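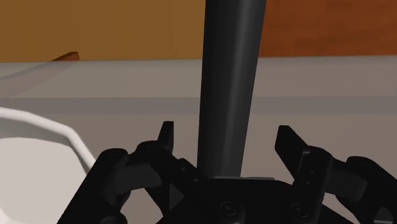

The view from the gripper, with the bowl just peeking in at the left.

I promised a few of you an update on my teleoperation hobby, so get a coffee, because I do tend to ramble. For most of July I've been teaching a simulated arm to tidy a table, one demonstration at a time, with a little hand controller from Kudel that I bought secondhand and have grown very fond of (even if the trigger squeaks).

My first 40 demos were awful. I rushed, I overshot, I stopped halfway to scratch my nose, and every bit of that went into the recording! The folks on the Engate forum told me to slow down and move as if I were pouring tea for my grandmother, and that was lovely advice. I also began staying with the wrist view on my second monitor, and my grasps got much calmer once I trusted it.

I'm now at over 600 saved episodes, all in a folder called Cikov, after the village where we spent our summers when I was small. I do a batch in the evening, usually until my thumb complains, and throw out the ones that make me wince.

The full table is harder than I expected. Keys are my nemesis, and a flat thing like a phone or a CD needs such a careful approach that I hold my breath the whole way down. My husband can hear when I'm on the keys from the kitchen.
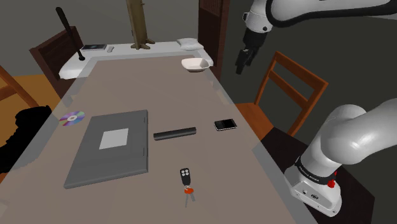 Do I need a real robot arm to start recording demonstrations?
A simulator and some kind of controller are plenty for learning the basics. I started with the keyboard, and it was slow and clumsy, but it taught me which way the wrist turns. Save your early tries too, so you can replay them later and see where you hesitated.

Next up is a second round on the keys, with a lower speed setting and probably more coffee.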